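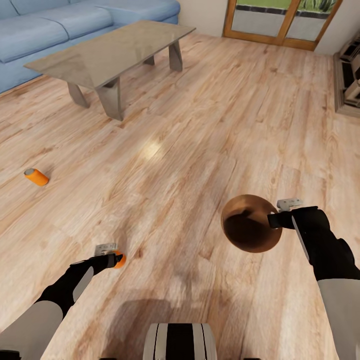

Flemville 21-Day Spark Course: is it worth the money?
Reviewed 2024-09-12

I bought this with my own money, £84 for the full set, after an advert promised I would "meet my hidden gifts" in three weeks. I'm wary of that sort of talk, so I did every day of it before writing a word.

You get a daily email, a short audio talk and a workbook you print yourself. All 58 pages of it, with dark purple backgrounds on most of them. My ink didn't last the first week. There is a plain version, but it's hidden at the bottom of the help page.

The talks vary a lot. Day four, on finishing small jobs you've been dodging, was useful and I still do the exercise. Days nine to thirteen say much the same thing in different voices, and one is mostly a plug for the Irumcombe retreat, which costs extra.

The sales page claims "4000 lives changed". I wrote to ask how they worked that out and got a discount code back.

Cancelling the follow-on membership took two emails. Watch for the ticked box at the checkout.

Two stars. The Skokden journal I used in March covered most of this for far less, and it didn't ask me to write a letter to my inner lighthouse.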